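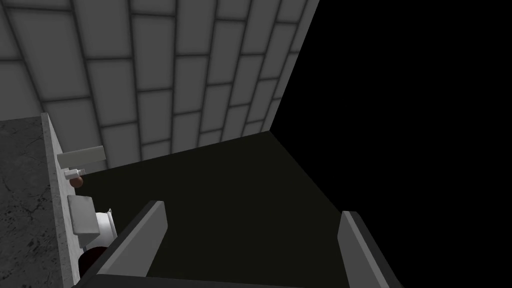
Most of January went into the simulated half of the training set. The task is a pick along a kitchen counter, recorded from a wrist view, and the target for the first batch was 1010 demonstrations. Anitha Gowda wrote the scene randomiser, which swaps textures and shuffles the small objects at the counter's edge. Speckled granite turned out to be a useful default, as the flecks give the encoder something to track while the gripper is still open and empty. The black region past the end of the tiled wall is less useful. It carries no texture at all, and in episodes where it fills the right side of the view the policy tends to drift.

I re-recorded 10 of the worst episodes with the start pose rotated back towards the wall. Drift went down on those, but that is too small a sample to publish a number from.

Storage is a separate problem. The full Cerkiro set stands at 2494 episodes, real and simulated, and the loader reads the lot at startup. Ctibor Kollár has a branch that streams it in shards of five episodes. I haven't merged it yet, as it changes the shuffle order and I'd like the current run finished under the old one.

Next job is labelling failed grasps by cause. At the moment they all go in one bin.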